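Topics Tags Members Ask Log in

Robot Help > Teaching by Demonstration > Collecting Data

How varied should our cable-handling demos be?

Asked by Morenike Balogun, Thu 17 August

Hi all! Our little group in Woltthorpe has started recording demos for a wiring job, and I'm having way more fun than I expected. One person drives the arm, the wrist camera records, and we save each try as one episode. We have 70 so far. Most of them are cable picks from a tray, and the rest are approaches to a panel with a circuit board and a screw terminal block on it.

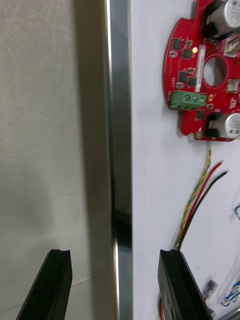

Do failed grasps belong in the training set?
Keep them if the driver recovers and finishes the job, and tag the ones that just end in a drop so you can filter them out later.

That much I got from the pinned post - thanks, Granel! My own question is about layout. We put the cables back in nearly the same spots every time. Is that hurting us?

2 answers

Skoten wrote:
Yes, it's hurting you, but it's a fun one to fix! Between episodes, pick the whole lot up and let it fall however it likes. Twisted pairs never land the same way twice, so you get variety for free. We did this in July with 8 layouts, 7 episodes each, and the policy stopped reaching for the place where the cable used to be. Move the tray a little as well. And let different people drive, though agree first on where to grab. We like the wrapped part of the bundle, before the wires fan out.

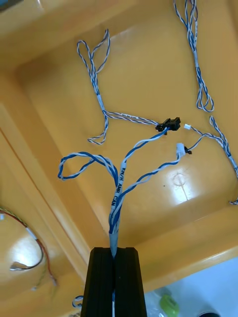
Fingers closed at the bottom of a blue-and-white harness, just under the pale wrap.

One more thing - write the layout number in the episode notes while you're recording. I tried sorting mine out afterward and lost a whole evening to it.

Nwankwo wrote:
Just get more data. Also check your exposure, shiny trays mess with ours.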